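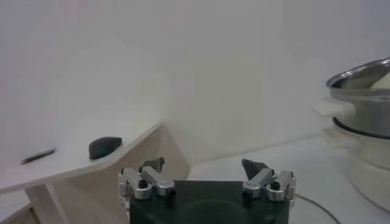

A reader asks whether the Zoubi adder was sold before the Emura. The Zoubi came first, by two years, though both are often listed under the same date.

How many were made?
The Witov workshop ledger records 174 Zoubi adders. Around 70 are known today, most in private hands.

Can it subtract?
Yes, using complements. The small red figures on the dials are for this – the black ones are for adding.

What is the highest serial number?
138 on a surviving machine. Later ones were sold without numbers.

Are the Warora machines copies?
They use the same carry lever but have a different case. No license has been found.

Can you value my machine?
No. We can help with dating if you send the serial number and the length of the case.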